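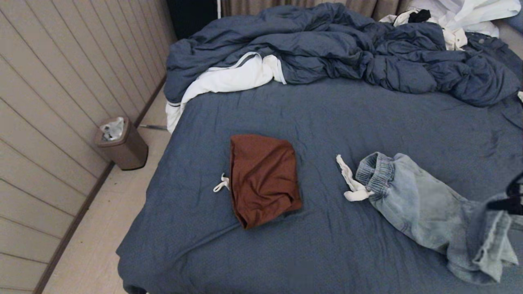 Elaheh Alipour

Callton antenatal class notes: README

I'm so pleased to be sharing these at last! Callton is a set of plain text notes from the antenatal classes I run in Flerkden, tidied up so that other teachers can borrow them, change them and pass them on.

What's in the folder

There are 19 session notes, 2 handouts for birth partners and a feedback form. Each note covers 30 minutes of class time. The handouts come in English only for now – I'd love a Welsh version if anyone fancies having a go.

Where it comes from

I wrote the first notes for the Zwahlen group, and they've been rewritten 3 times after comments from parents (the feeding session is so much better for it).

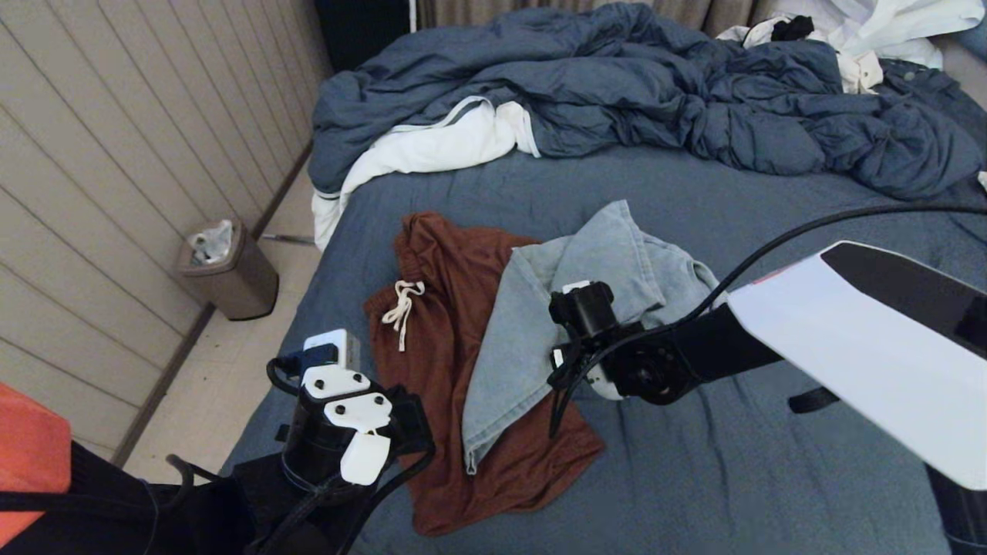 The partner handouts were the last to go in, and they're the part I'm proudest of. Names and personal stories have all been taken out.

Using it

Copy what you like and say where you got it. The notes are for teaching and don't replace advice from a midwife. Session 12 still uses the old Londex room layout – I'll fix that in February.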